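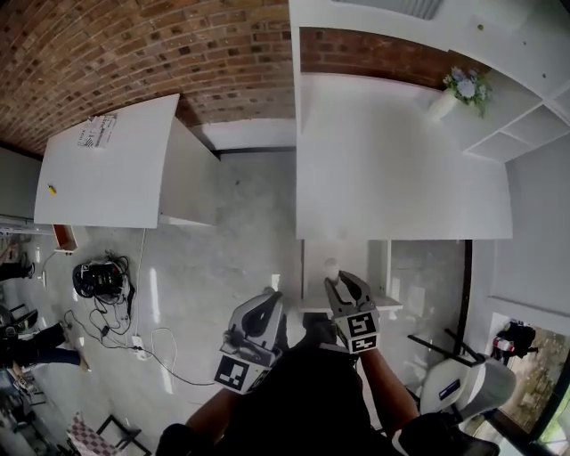 Speaker notes: Coffee at home without losing your mind
Bronorville library evening talk, 1st April

Start slow. People will still be finding chairs. Ask who had coffee today, then who liked it. (Fewer hands go up the second time, and that's my way in.)

OK so I drank bad coffee at home for 13 years. Same machine, same tub of pre-ground stuff, same scoop that came free with something. I assumed home coffee was just like that! Then in February I had a cup at Handurside, the little place by the bus station, and asked what they'd done to it. The woman behind the counter said the beans were fresh and the grinder was clean, and then she went back to wiping the steam wand. I went home and smelled my grinder. Don't do this before breakfast.

Grinder story here, keep it short. Old coffee oil goes rancid, and it smells like crayons left in a car. Take the top burr out, brush everything, wipe with a dry cloth, put it back. If you have a blade grinder the bowl just wants a wipe with a damp paper towel. UNPLUG IT. Say that twice.

Next bit: beans. Hold up the two bags. Pass them around, tell people to squeeze and sniff. One is from Beyene, the roaster out on the county road, and it has a roast date stamped on the back. The other is from my pantry and has a best-by date that's so far off I may have grandkids by then. I'm not here to sell anybody's beans, but look for a roast date. If the bag only has best-by, buy a small one and see how you get on.

Storage question always comes up, so get ahead of it. Fridge, no. It's damp in there and your coffee will taste like last night's onions. Freezer is fine if it's sealed up tight and you take out only what you need. Mine lives in a jar in the cupboard, away from the stove, and I go through it fast enough that I don't fuss.

Water. I skipped this part last time and someone came up afterward, pretty cross about it, and she was right. If your tap water tastes of swimming pool, so will the coffee. A plain filter jug does the job. I did a side by side with my sister-in-law and she picked the filtered one every single time, and she puts four sugars in!

Ratio slide. Read the numbers out loud for the folks in the back: 700 grams of water, and 42 grams of coffee. That fills my big pot and gives 2 large mugs with a bit left over for whoever wanders in. Too strong? Drop the coffee a little. Too thin? Add some. Change one thing at a time or you'll never know what did it. I learned that by changing four things at once for most of a winter.

You do want a kitchen scale. Mine is a Vosirov, it's ugly, the button sticks, I love it. Scoops are hopeless because dark roast is puffier than light roast, so one scoop can weigh quite different amounts. (If anyone groans about weighing coffee before 7 in the morning: weigh it the night before. I keep mine in a little lidded tub.)

DEMO. Kettle should already be hot, switch it on during the ratio slide. Rinse the paper filter, dump that water, coffee in, shake it level. Pour just enough to wet the grounds and wait half a minute. Let people come up and look at the bubbles, they like that. Then pour the rest in slow circles. Talk while you pour but don't talk so much that you miss the cup, like at the garden club.

While it drips, do the bit about spending. There's a fellow in every crowd who wants to know which 400 dollar machine to get. My answer is buy a decent hand grinder first and fresh beans second, then use whatever pot you already own for a month. If you still want the machine after that, go for it, have fun, invite me over.

Hand out the tasting cups. Tell them to wait a minute! Coffee tastes of more when it's cooled a bit. Ask for words. Any words. Somebody last year said "warm raisins" and somebody else said "my uncle's truck" and both were kind of dead on.

Questions I usually get:
Decaf: same rules, grind it a touch coarser if it drips too slowly.
Cold brew: coarse grind, overnight in the fridge, strain it twice.
Salt in the coffee: a tiny pinch does take the edge off a bitter pot. I still think it's weird.
Used grounds: compost, yes. Down the sink, please don't.

Leave the recipe sheets by the door. Bring the extension cord home this time.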